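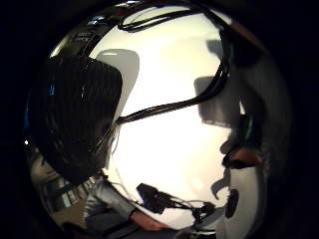
September
By Stefaniia Mykhailiuk

The Cable on the Table

The tables at Cokgate are white, and most of the cables are black. A cable left out on a wooden desk can go unseen for a week. On a white tabletop it shows from the door.

Cokgate is a shared workroom on the second floor of a former print shop. People come in, take a seat at one of the tables, plug things in and stay for as long as they need. By late morning there is usually a cord across most of the surfaces, and by the middle of the afternoon there are several, lying over and under each other.

Kanyarat Petchrat runs the room. She started paying attention to cables two years ago, when she realized how much of her closing time went into them. Chairs took a few minutes and so did wiping down. The cords took the better part of an hour, and they were tangled again the next day.

"I was putting them away the way I did at home," she says. "I wrapped them around my hand, pulled the end through the middle and dropped them in a drawer. Then I'd open the drawer and take out all of them when I wanted one."

Why they knot

Siwan Hopkin spent many years laying cable for touring theater shows and now repairs audio equipment at a bench in the same building. He says most people put a twist in a cord every time they wrap it, and the twist stays there. When the cord is let go, it tries to turn back. It rolls over its neighbor, the plug goes through a loop, and after that it only gets tighter.

His method is the one stagehands use, often called over-under. The first loop goes into the hand the normal way. For the second, the wrist turns so that the loop folds in from the back. The two kinds of loop alternate until the cord is used up, and the twists cancel out. A cord coiled this way can be thrown across a floor and will land flat.

It takes an evening to learn. Hopkin tells people to practice on something long and soft, such as an extension cord, because short stiff leads fight back. He also tells them to keep the loops big. Thin cables get damaged close to the plug, where they are bent hardest, and a tight little bundle makes that worse. Anything under four feet he doesn't bother to coil over-under at all. He folds it in half twice and puts a strap on it.

Loose coils are fine for an hour or two while people are working. They need a strap before they go in with others.

Straps, ties and bread clips

Petchrat's first purchase was a bag of 100 plastic zip ties, and she regrets it. They held well, but they had to be cut off each time, and once she nicked the cord underneath. She now uses hook-and-loop straps from a roll, cut to length, with one end fixed around the cable so that it can't wander off. The brand in the room is Pikby, though she says the cheaper ones she tried held just as well and only frayed sooner.

Rubber bands dry out and leave a mark. Twist ties work for light cords if they are the paper-covered kind. Bread clips, which turn up in a lot of household advice, are good for labels and bad for holding anything together.

For labels she prefers a flag of cloth tape near the plug, folded over on itself and written on with a laundry marker. She writes what the cord is for and leaves off whose it is, as people come and go.

A basket on the table

The biggest change was where the cords go at the end. Drawers were given up. So were the deep lidded bins, which held plenty and were never opened until someone was desperate.

What works better at Cokgate is a shallow open basket that lives on the tabletop during the day. The black plastic one has slots in its sides and a cutout at the end to carry it by, and it can stay within reach of whoever is working. Petchrat likes that air and light get through the walls, so she can tell from across the room whether it needs emptying. Dust falls through as well, and the basket can be rinsed in the sink. 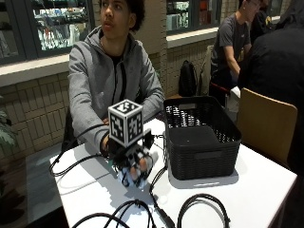

Before you buy anything

Jintana Nuchit helps households clear out their home offices, under the name Fikura, and she says the container should come last. Her clients often show her a new set of boxes and then the pile that is supposed to go in them. She asks them to lay everything out on a bare table or a bed sheet first, untangled and straight, with the same kinds of plugs next to each other.

One family she worked with in the spring had 33 loose cables in a single kitchen cupboard. They kept nine. The rest were doubles, or belonged to phones and printers that had left the house long before. Her rule is that a cord with no known device goes into a paper bag with the month written on it, and if it hasn't been needed in half a year, it goes to electronics recycling. Cords don't belong in household trash, and many hardware stores take them.

At Cokgate the sorting is done at half past five. The straps go on, the flags get checked, and the baskets go back to the shelf by the sink with the cutout facing front.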